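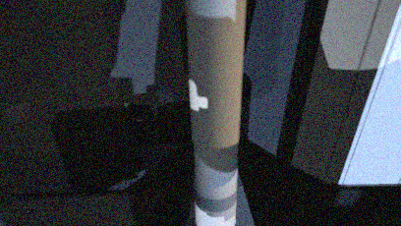
Issue 22, page 9

Can a robot learn in a world that isn't real?

Look at the striped pole. You can't bump your nose on it, because a computer drew it. The dark shapes and the blue panel beside it were drawn too. Even the speckles are part of the computer's picture.

A team called Drelo uses pretend places like this one to train robots. Their program, Stunik, let a robot practice 900 times inside the computer. Then came a test in a real room. The team says it went well.

Hmm. How well? The real test had only 5 tries. If you made 5 basketball shots on Sunday, would you call yourself a star?

Sum-yee Lai, who studies robots, wants more tries and messier rooms. "A drawn towel does what the computer tells it," she says. "Mine lands on the floor."

Practice in a computer is cheap, and a crash there breaks nothing. Those are good reasons to do it – but they don't prove the robot is ready for your kitchen. When you read that a robot "learned" something, ask where it was tested and how many times.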